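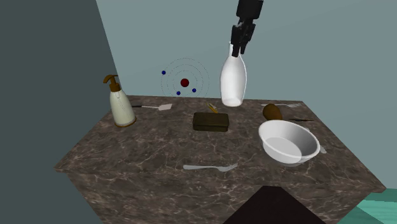
Simulated clearing cell, arm with the neck of the white bottle between its fingers.

mogens_stougaard
September 21, 2020
Caption says it. We run Plarken for layout tests before the Skatine canteen line changes over. The line handles 224 trays per sitting and has 12 people on it. Management's plan leaves 2 on clearing and moves the rest to prep. My question is what the clearing job becomes.

uvska_ops
Exception handling. At our site the arm takes bottles and bowls, and staff take whatever it refuses. Fewer lifts, more standing and waiting. Sick leave for backs fell in August. Complaints about boredom rose.

grimsdottir
Disagree that it's only waiting. Ours rotate every 55 minutes and do the fault log as well. They asked for a pay grade to match and got it.

mogens_stougaard
No grade change has been offered here. 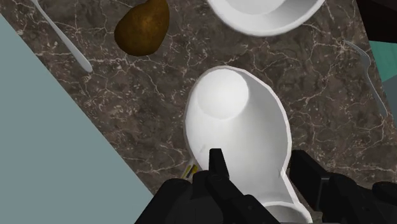 The wide white piece with the narrow waist is the one I'd write into the job description. If a person has to step in for shapes like that, it is skilled work.

uvska_ops
Or buy different crockery. Cheaper than a regrade.

grimsdottir
Cheaper for whom?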